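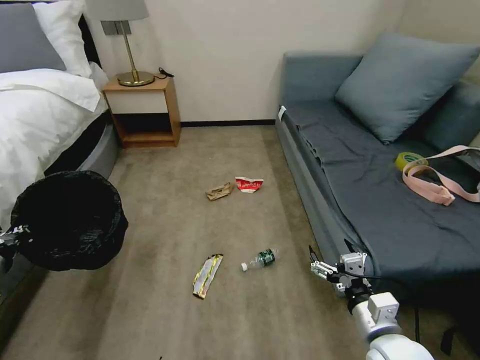 Two-arm platform in the bedroom test area, Household Clearing project.

Call for participants: student operators and annotators, Household Clearing project

The Plarnbridge Student Robotics Club is recruiting for the second phase of its Household Clearing project. Work begins in January and runs for 15 weeks. The project collects demonstrations of a two-arm robot picking up litter in a furnished room and uses them to train and test control software written by club members.

There are openings in 3 roles. Applicants may name a first and a second choice.

Operator. Operators control both arms by hand from the control desk and record complete runs of a set task. A run starts when the items have been placed on the carpet and ends when the operator calls it finished or stops it. Failed runs are kept and marked as failed. Operators work in pairs and change over every 55 minutes. Steady hands are useful. Previous experience of robots is not required, and all operators are trained on the desk before they record.

Annotator. Annotators go through recorded runs and mark the start and end of each grasp, lift and release, along with dropped items and contact with furniture. The first phase produced 1,069 runs, part of which still has to be marked up. The work can be done from any computer on the club network. Annotators must be willing to follow the written guide closely and to have a share of their work checked by a second person.

Software assistant. Assistants maintain the scripts that sort, check and replay recordings. Applicants should be able to write short programs in Python and use version control. Some knowledge of coordinate frames and joint limits would help.

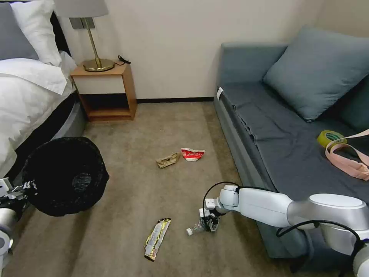
Right gripper holding a plastic bottle above the carpet; the bin is at the left, beside the bed.

The task set for the second phase is mixed litter: bottles, paper wrappers, food packaging and flattened card. Soft and flat items are the main difficulty. A bottle offers a clear shape to close on, but a snack wrapper lying flat on short-pile carpet leaves very little for a two-fingered gripper to hold. Runs will be recorded with a lined bin and also with a bag standing directly on the floor. The opening of a bag changes shape when it is touched, so the two conditions are stored and scored separately. 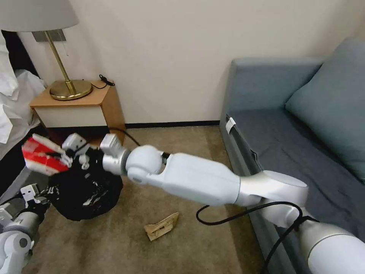

Operators choose which arm to use for each item and may use both. The choice is entered in the run log together with the item type, the starting layout and any stop. Layouts are drawn from a printed set and should not be adjusted by the operator. Bed, nightstand and sofa stay in their marked positions throughout, and any accidental movement of the furniture must be reported before the next run.

Conditions

The call is open to all students enrolled at Plarnbridge, in any subject and any year. The expected commitment is one session a week. Operators must attend the safety briefing and pass a short practical check on the stop button before working at the desk. Nobody may enter the test area while the arms are powered. Places are unpaid. Travel between the Kurkton and Plarnbridge sites is refunded on production of a ticket.

Participants may use the recordings in coursework or a final-year project with the written agreement of the project lead. Those who complete the full period will be named in the notes released with the data.

How to apply

Send a single page stating your course, year, preferred role and the hours you can attend. Software applicants should attach one sample of their own code, with a note on what it does. Applications close on 29th November. Late applications will be held on a reserve list.

Applications should be addressed to Huguette Gautier, project lead. Questions about the control desk or the annotation guide go to Châu Ung. Both can be reached through the club office at the Kurkton site.

Recent items
Irkance gripper: replacement fingertips and fitting notes
Annotation guide, second edition: list of changes
Tzavaras Cup: rules for the sorting event
Control desk booking, Kurkton site
Minutes of the last club meeting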